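Getting a Triathlon Bag and Bike Ready at the Kitchen Table

Posted 2024-12-15

Race season is months off and I already have my gear all over the house, and I love it! Winter is the best time to sort out the small stuff.

Start with the wetsuit. Rinse it in the tub with cool water, inside first, then hang it folded over a fat hanger at the waist. Wire hangers leave creases that never come out. I've had mine 7 years and the seams are still good.

Cut old inner tubes into bands for holding spare gels to the top tube. One tube from my Pridwood trainer made more than 108 of them (I got carried away).

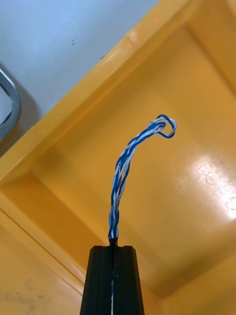
A reader who signs in as Tivamo wrote that baby powder inside running shoes works better than any elastic lace for a quick change, and that a dab of petroleum jelly on the heel helps too. I tried both in November and yes, wow, my feet just slid in.

For bottles that smell like old sports drink, put in 4 spoons of baking soda, fill with warm water and leave them overnight. Scrub the valve with an old toothbrush.
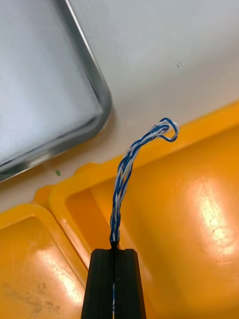 Take the caps off before you store them, too, so the insides can dry all the way. Mine live upside down on the dish rack until spring, next to the goggles.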